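Chapter 7
When the Grip Lets Go: Faults, Drops and Near Misses

In this chapter you will
– read a drop report and find the first fault in it, not the loudest one
– tell a slip from a crush from a missed grasp
– set a force limit for a smooth, hard part
– write a stop rule a tired person can follow at 4 p.m.

Key words: slip, crush, missed grasp, pinch point, hold force, soft limit, stop rule, near miss

Opening case: the Galtance jar cell

August. Late shift at Galtance, a packing site that fills small glass jars for a kitchen goods brand. One robot arm, two-finger gripper, a bench, a rack. The job is dull: pick a filled jar, put it on the rack, go back for the next. The cell had run 2,000 picks without a stop. People had stopped watching it. Remember that line, it comes back.

Then a jar went. It left the fingers on the way up, hit the bench edge and broke. Glass on the bench, glass on the floor, fill everywhere. The arm did not stop. It went on to the rack, opened its fingers over an empty slot, came back and picked the next jar. That one dropped too.

Two jars down before anyone reached the stop button. The operator, Mylene Bautista, had been at the next bench with her back to the cell. She heard the first one break. She took it for someone in the wash room. The second one she turned around for.

No one was cut. The report calls it a "minor loss event" and puts the cost at the price of two jars. We are going to argue with that report for most of this chapter.

What the log said

Short version of the log, times left out:

Jar 1 – grasp closed, width OK, force OK
Jar 1 – lift started
Jar 1 – width changed during lift, no alarm
Jar 1 – place done
Jar 2 – grasp closed, width OK, force OK
Jar 2 – lift started
Jar 2 – width changed during lift, no alarm
Jar 2 – place done
Stop pressed

Read it again. The controller saw the fingers close up on nothing. It wrote that down. And then it wrote "place done", because to this program a place is done when the arm gets to the rack and the fingers open. Nothing in the program asks if there is a jar.

So what was the fault? Students usually say the drop. Look lower. There are at least three layers here and they should be kept apart in your notes:

The slip. Lid surface and finger surface did not have enough friction for the force used.
The missed alarm. The width change was known and not acted on.
The missed person. The only back-up was somebody listening.

You can fix the first and still hurt someone with the second. Most real reports stop at the first.

7.1 Three ways to lose a part

Slip. The fingers hold, then the part slides. Causes: low force, a smooth or dusty surface, a fast start, a weight that sits off to one side. A jar of loose grains is a good case. The grains can shift if the jar tilts, so the weight moves while the arm is moving. Numbers that were fine for a solid block of the same weight may not be fine here.

Crush. Too much force, or force in the wrong spot. Glass does not bend to warn you. It may take a bad squeeze on one pick and break on a later one, which makes the log hard to read. Lids dent first, and a dented lid is worth writing down even if the jar is whole.

Missed grasp. The fingers close next to the part, or on just the edge of it. Often the part gets pushed. A pushed jar near a table edge is a falling jar with a short delay.

In the Galtance case the first write-up said missed grasp. Wrong. The log shows the width was right at close and changed later. That is a slip. It matters becuase the fixes pull in different directions. For a missed grasp you work on position. For a slip you work on force, surface and speed. Fixing position on a slip costs a week and changes nothing.

Stop and think
Why might a site prefer "missed grasp" on the form? Who would have to sign for each kind of fix? Two or three sentences in your notebook, then move on.

7.2 The obvious fix and what it did

The day crew turned the force up. Everyone does this. On the old setting the fingers pushed with 33 newtons. They went to 36. The drops stopped. Cell back in use, report closed.

What else changed? Three newtons does not sound like much. But the stop test had been done at the old number, and so had the pinch check for hands. Neither was done again. The change was made from the panel, no note, no name. When Tarnov, the outside firm that looks after the arm, came to do the yearly service, they found a number that did not match their sheet. They set it back to 33. As they should have.

The drops started again the same evening.

So now we have the same fault twice, and the second time it is a paperwork fault. The part, the arm, the fingers – no different. What failed was that a safety number lived in a person's head.

Rule 7.1: A force change is a change. Write it down, say who, test the stop and the pinch check again before the cell runs.

Rule 7.2: If the log knows the part is gone, the arm has to stop. Not at the end of the move. Now.

Rule 7.2 is a few lines of program on most controllers. In the Moradi study unit that goes with this book you will write it yourself, in lab 7B. Do 7A first, please, the wiring is shared.

7.3 Practice without the big arm

You do not need a full cell to learn what a slip feels like. A hand-held gripper gives you the same two fingers and the same pinch, with your own arm doing the moving. Slower and safer. Good for lid work above all, where a small change in angle decides if the finger pads sit flat or ride up on the edge.

Set-up notes before you start:

Clear bench. Jars filled, lids on tight and checked by hand.
Work over the middle of the table, not the edge, whenever you can.
Both hands known. One on the tool, the other nowhere near the fingers.
If two people have tools, agree out loud who is moving.
Shoes closed. Glass goes further than you think.
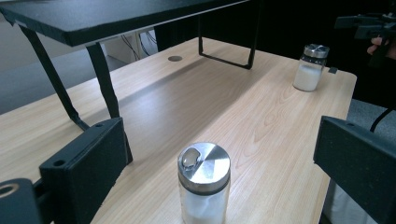 Figure 7.1 Glass jars with metal lids on a bench, with the near jar between the two gripper fingers. Note the far jar, close to the back corner of the table.

Use the figure for the placement exercise. The far jar is the one to talk about. A corner gives a pushed part two ways off the table, and a tool coming in from the side pushes first and grips second if the approach is even a little wide. Where would you move it before the first pick? Mark the spot on a sketch. Then look at the lid of the near jar. It has a dispensing opening on one side, so the top is not the same all the way across. A grip on the glass and a grip on the lid are two seperate tasks and get two separate limits.

Shiny lids are a sensor matter as well as a friction one. Bright metal throws light back and a camera can put the edge of the lid in the wrong place. More on that in Chapter 9. For now: if your position numbers jump and the jar has not moved, look at the lamps.

7.4 Near misses count

Back to the line from the start. The cell ran a long time without a stop. Without a stop does not mean without a slip. When the old logs at Galtance were pulled, the width change showed up in earlier picks too – small ones, the jar sliding a bit and then holding. The alarm was not set so no one knew.

Those are near misses. Free warnings. A near miss has the same first cause as the drop and costs nothing to look into, apart from the time, and time is what the site said it did not have.

The Fancombe sheet, used in the rest of this book, has a line for them. Fill in four things only:

What moved that should not have
What the machine knew
What the people knew
What would have stopped it

Keep it short. A long form does not get filled in at the end of a shift. Bautista's own sheet for the second drop, written after she was asked to redo it, is nine words under the third heading: "Heard glass. Did not look. Was not my bench."

That is a good entry. Do not mark people down for entries like that or you will never see another one.

Before you go on

1. List the layers of the Galtance fault in order, deepest last. Defend your order.
2. The crew raised the force and the drops stopped. Explain why this does not prove the force was the fault.
3. Write a stop rule for a lost part. One sentence, plain words, no "should".
4. A jar slides a little in the fingers and then holds. Fill in a Fancombe sheet for it.
5. Tarnov set the force back to the number on their sheet. Were they right to do it without asking the shift? Give one reason each way.

Section 7.5 takes up force limits with numbers. Bring the friction table from Chapter 3 and a calculator.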